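The Slow Business of Drying Lumber

A board that leaves the sawmill today may not be fit for a table until next year. Most of the weight it loses in that time is water, and the way the water leaves decides whether the board stays flat, cups along its width or splits from the ends.

Wood holds water in two places. Free water sits in the cell cavities and moves out first, with little effect on size. Bound water is held in the cell walls. When it starts to go, the wood shrinks, and it shrinks unevenly: more along the growth rings than across them, and hardly at all along the length. Most defects that a furniture maker complains of can be traced to that difference.

Air drying remains the cheapest method. At the Kabbaj yard, green oak is stacked on a raised base with thin strips, called stickers, between the layers. The stickers are lined up vertically so that the load passes straight down through the pile. A sticker set out of line puts a bend in the board above it, and the bend dries in. End grain is sealed with wax on the day of sawing. Stacks are covered on top and left open at the sides, and the yard does not move them between fall and spring.

Shengli Long has managed the stacks there for 30 years and keeps a written log for each one. Stack 271, a load of white oak, lost moisture so quickly in its first windy month that he hung burlap on the weather side to slow it down. "Fast drying looks good in the log," he says. "Then you plane the board and find the checks inside."

Kiln drying shortens the wait but gives the operator more ways to ruin a load. Plarkero, a small mill that dries mostly maple, starts its kiln at 111 degrees Fahrenheit with high humidity and raises the heat in stages. Sample boards are pulled and weighed before each change. If the outer shell dries too far ahead of the core, it sets in a stretched state, and the core later pulls against it. The fault is known as casehardening. It shows up at the saw, when a ripped board pinches the blade.

The usual cure is a conditioning step at the end of the run – steam or a fine water spray is let into the chamber so that the shell can take up moisture and relax. Plarkero cuts 3 test forks from every load before the doors are opened for good. If the prongs stay straight, the load is released. If they curl inward, it goes back for more conditioning.
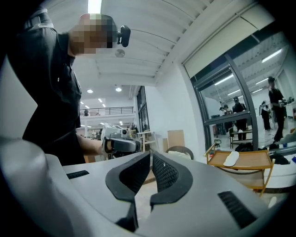 Storage after the kiln gets less attention than it should. Dry lumber left in a damp shed will climb back toward the moisture level of the air around it, and the cost of the kiln run is lost. Boards for indoor furniture should be kept in a heated room, flat and on stickers, until they are cut.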